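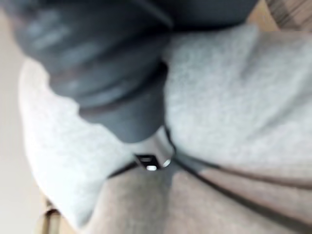

Gray fleece-type fabric over beige cloth, with a thin dark cord across the lower part.

Home Care Spare parts FAQ Contact

Living room care: frequently asked questions
Maintained by Asuka Okabe, Stukwood

How should a fuzzy knit or fleece be stored on a seat?
Fold it once, pile side in, and lay it flat. Rolled edges hold a crease after a few days. Keep cords off the fabric — a plug dragged across a knit will pull loops.

Can gray and beige textiles be stacked?
Yes, once both have been washed. Put the smoother cloth underneath. New fleece sheds for the first two or three washes.

What removes marks from a cream leather headrest?
Dust first with a dry microfiber cloth. Then wipe with a cloth dampened in distilled water and a drop of pH-neutral soap, working from seam to seam. Do not scrub a single spot. Let the leather dry for 15 minutes before judging the result. Solvents and baby wipes strip the finish.
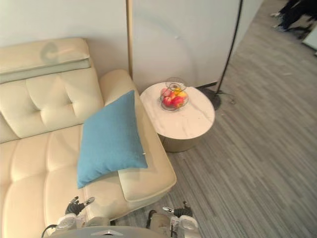
Cream leather sofa with turquoise pillow; marble-top side table with fruit basket.

Does a dyed throw pillow stain pale leather?
It can. Test the cover by rubbing it with a damp white cloth. If color transfers, wash the cover separately or move the pillow to another seat.

Is fruit safe on a marble tabletop?
Whole fruit in a wire basket is acceptable. Juice etches marble within minutes, and an open basket will not catch it. Blot leaks, rinse with water, dry.

How are quilted channels cleaned?
Use a soft brush attachment at low suction, along the channel. Crumbs collect at the seams and where the seat meets the armrest.

Last reviewed 2024-03-23

Related
Re-sealing a marble top
Dollov leather care sheet
Floor lamp bases on carpet
Washing throw pillow covers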